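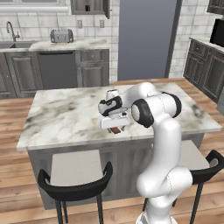

Ovgate, Dec 2, 2021

Your questions about the arm, answered by me (Omolara Anozie, kitchen team)

Is it taking anyone's job?
No. I asked Musa Igwe that before I asked him anything else! All 158 of us stay on, and two of us have moved over to planning its tasks.

What does it do all day?
Picks things up and puts them down, mostly. We try each job in the simulated kitchen first, marble island, bar stools and all, with the arm holding some small brown block over the worktop. Dull to watch, but I've grown fond of it.

Do I have to learn to code?
I can't, and I manage fine. Ayodele runs a two-hour session on the Temba screens (bring a brew).

Will my shifts change?
Earlies start the same as ever. Lates hand over to Panagiotis now, so please don't just leave a note on the side.

Who do I moan to?
Me, then Musa. I do pass it on, promise!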